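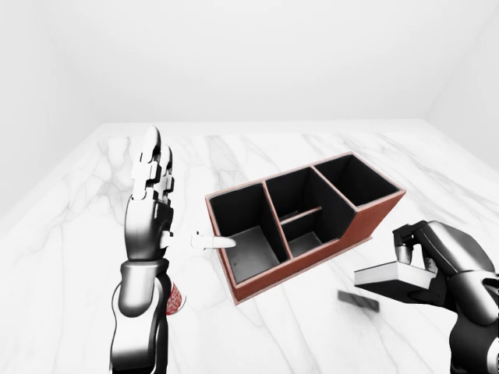

4. Setting the trap line

Read section 3 first if you haven't flashed the loggers. Section 4 is only the field part. Most of the support mail we get is from people who skipped to here.

4.1 Before you leave the house

1. Charge all Grokorau loggers to full. Green light steady. Blinking green is not full.
2. Sync the clocks. Hold the side button till it beeps twice. Do them all in one go, same table, same phone.
3. Pack the pitfall liners, lids, stakes, mallet, drift fence (rolled, not folded), sponge pieces, spray bottle, gloves.
4. Check your permit covers handling. Some only cover looking.

CAUTION: Gloves are powder free nitrile, rinsed in clean water before you touch any frog or salamander. No bug spray or sunscreen on your hands. It goes straight through their skin.

4.2 Digging in

1. Pick a line along the pond edge, far enough up that a wet night won't flood it. Look for the old high water mark on the stems.
2. Dig the first hole a bit deeper than the liner. Liner rim must sit flush with the ground or slightly under. A raised rim turns small newts back and you'll get nothing all season.
3. Pack soil around the liner by hand. Don't stamp, the liner bends.
4. Check the drain holes are open. Poke them through with a stake if not.
5. Drop in one damp sponge piece and a handful of leaf litter. Both. Litter alone dries out by noon.
6. Repeat down the line.

Note: if you hit roots, move the hole over. Do not cut roots on the Plotov tract, that's in the access agreement.

4.3 Drift fence

1. Unroll along the liners, fence touching each rim.
2. Cut a slot with the spade and bury the bottom edge. Juveniles will find any gap you leave.
3. Stake every bend. Stakes on the side away from the water.
4. Walk it back on your knees with a flashlight. Light coming under = gap. Fill it.

4.4 Logger and gate

1. Clip the logger to the stake nearest the gate, lens down, logo up.
2. Plug the gate cable in untill it clicks. Short cable only, the long one is for the Gula base unit.
3. Press and release. Display shows the site code.
4. Wave a gloved hand through the gate. Count goes up by one. If it goes up by 2, the gate is too low, raise it one notch and try again.
5. Clear the count. Everyone forgets this.

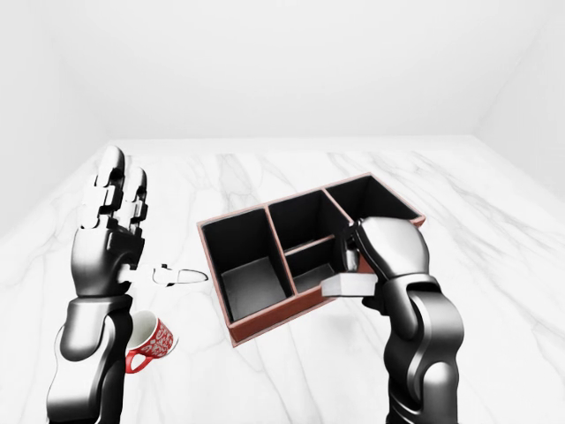 6. Write the site code and the start time on the card, in pencil. Ink runs.

Error 26: clock not set. Go back to 4.1 step 2.
Error 90: gate blocked. Usually a slug or a leaf. Wipe it, don't blow on it.
Count stuck at 254: memory is full. Download, clear, restart. Anything after that number was not saved, sorry, no way to get it back.

4.5 Opening and checking

1. Open at dusk. Lids off, turned upside down next to the liner so you can find them.
2. Check at first light, before the sun is on the line. On warm nights check once around midnight too.
3. Lift animals out with a wet hand under the belly. Toads will pee on you. Fine.
4. Release on the far side of the fence from where they were caught, under cover.
5. Shrews: out first, right away, dont stop to measure them.
6. Re-wet every sponge.

CAUTION: Never leave traps open if you can't come back in the morning. Lids on, tight, rock on top. This goes for one missed check too.

4.6 Between ponds

Scrub boots and tools, then disinfect, then let them dry fully. Chytrid travels in mud. If you are going from Vanhove to any other pond the same day use the second set of boots. No exceptions, Lamai Luangrath has the spare sizes.

Lines come out by the end of September. Pull the liners, fill the holes, take every stake home. Download steps are in section 5.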